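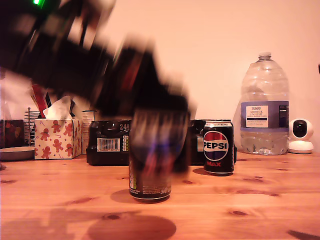 How should empty drink cans be prepared for collection?
Empty each can fully, rinse it once with cold water, and leave it upside down to drain before placing it in the container.

Residents of Pukoton may place aluminum cans in the blue container supplied to each household. The service currently covers 817 addresses.

Step 1. Check the can. Aerosols and paint tins are not accepted and must be taken to the Kirnetti depot.

Step 2. Rinse and drain. Dishwater may be used. Labels printed on the metal do not need to be removed.

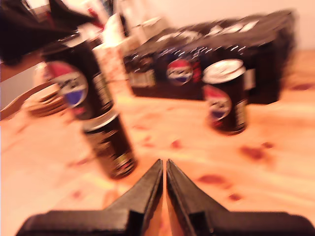

Light wooden tabletop.

Step 3. Store the cans indoors until the container is put out. Keep them apart from glass and paper. Crushing is optional. 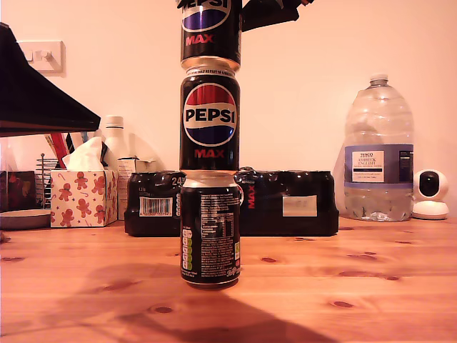
Pepsi Max cans, stacked.

Step 4. Put the container at the curb by 7 a.m. on the collection date shown on your street's schedule. Containers heavier than 39 pounds will not be lifted.

Missed collections must be reported within 3 days to Piyumi Nanayakkara, Household Services. Replacement containers are delivered within 21 days of a written request.

Page last revised July 29, 2024.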